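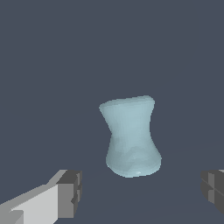 Según Flurina Kälin, lo peor de la primera semana con el brazo fue el silencio: antes se hablaba de mesa a mesa, y de pronto todas miraban la pinza y esperaban un fallo. Yo le contesté que en nuestro taller pasó lo mismo, y que se arregla más con costumbres que con programas.

04/11/2018
Por Eyvindur Stougaard

Consejos para el taller pequeño que empieza con un brazo

En Vernora preparamos piezas menudas para tiendas de cocina: vasitos, hueveras, tapones. Cada mes pasan por las mesas 3.897 piezas, y hasta enero todas se cogían a mano. Ahora una parte la coge el brazo. He apuntado lo que nos ha servido, por si ayuda a otro taller de nuestro tamaño.

Empiecen con una sola forma. Nosotros quisimos probar siete a la vez y perdimos la paciencia antes de la comida. Con formas que tienen cintura conviene decidir primero por dónde se agarran y escribirlo en la ficha, con palabras que entienda también la persona del turno siguiente.

Ensayen en la pantalla antes de tocar la máquina. En la simulación se puede cerrar mal la pinza muchas veces y no se rompe nada. Además, quien tiene miedo al brazo lo pierde más fácil delante de una pantalla, sentado y con un café. Guarden los intentos malos con su nombre y con una nota corta: enseñan más que los buenos.
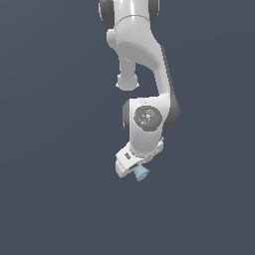 Ensayo en pantalla: pieza celeste entre los dedos de la pinza.

Repartan de nuevo las tareas, y háganlo por escrito. Cuando el brazo coge las piezas, la persona que antes las cogía no queda libre: revisa bordes, llena bandejas, cambia la ficha. Es otro cansancio, más de los ojos que de las manos. A nosotros nos funciona cambiar de puesto cada cuatro horas — Krešimir quería cada dos, pero entonces se pasaba media mañana explicando dónde quedó cada cosa.

No quiten la mesa manual. La nuestra sigue al lado de la ventana, con su paño, su lámpara y el calibre colgado. Allí van los encargos raros y las piezas que el brazo deja en duda. Para aprender el oficio también hace falta: Lộc Diệp entró sin saber nada, pasó un mes en esa mesa y hoy corrige las fichas de agarre mejor que yo.

Para la limpieza de los dedos, paño de algodón apenas húmedo y la máquina parada, con la llave en el bolsillo de quien limpia. Nada de estropajo. El paño se lava aparte de los trapos de aceite.

Lleven un cuaderno de paradas. Hora, pieza, qué se hizo. El nuestro tiene tapas verdes y manchas de todo tipo, y cuando hablamos del horario lo abrimos primero. Por él supimos que muchas paradas venían de bandejas llenadas con prisa al final del turno.

Sobre los sueldos y los puestos, hablen pronto. Nosotros tardamos demasiado y hubo rumores feos en el vestuario. Al final se firmó una hoja donde dice que las horas ahorradas van a formación y a control, y está clavada junto al reloj, un poco torcida.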